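Home | Notebook | Dye Logs | Swaps | Contact

Workshop notebook – Jan 15, 2020

Madder again. I know, I know, but the Vusgate roots have been sitting in their sack since May and I wanted them used up before the new lot comes. Weighed out 458 grams of the chopped stuff and left it soaking overnight in the big enamel pot with the Jostcombe rainwater (tap water here is so hard it turns everything brick).

Wool first. Two skeins of the Edel, mordanted last week with alum at 12 per cent, and they went in at barely hand-warm. I kept the heat low for an hour and didn't wander off this time! Last go I let it creep up while I was on the phone and got a sad brown, so if you're using the shared hotplate, please note the dial is lying – 3 is really more like 5.

Came out a proper deep red. I'm so pleased. The second skein is a shade lighter at one end where it was poking out of the pot, my own fault, needs a bigger pot or a smaller skein. Dry weight of the pair was 473 grams, which is a bit more than I'd written on the label, so either the scales are off or they were still damp in the middle.

Exhaust bath gave a nice coral on the Thân silk scraps. Iron dip on half of those, a few seconds only, and they went plummy. Lovely. I'd do a whole scarf like that.

To do: order alum, wash the sieve (properly, there's root in the mesh), try chalk in the next bath and see if it pushes the red any further. 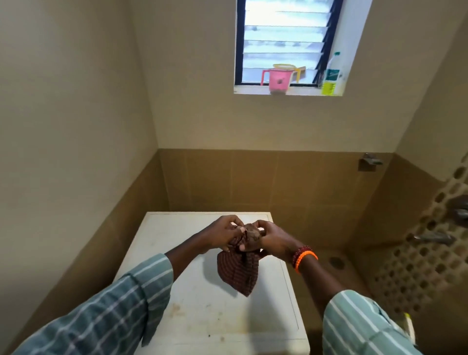

Cotton is a different story and I'm putting it off. It wants tannin first, then the alum, then more patience than I've got in January. I'll start with a small piece in oak gall and write it up when there's something to show.

12 shares | 3 comments

madderhatter: Did you rinse the roots first? I pour off the first soak to lose the yellow.

lowheat: Second the chalk. A teaspoon is plenty in soft water.

woolly_jen: Can confirm about the hotplate, it ate my weld bath.

Older entry | Newer entry | Back to top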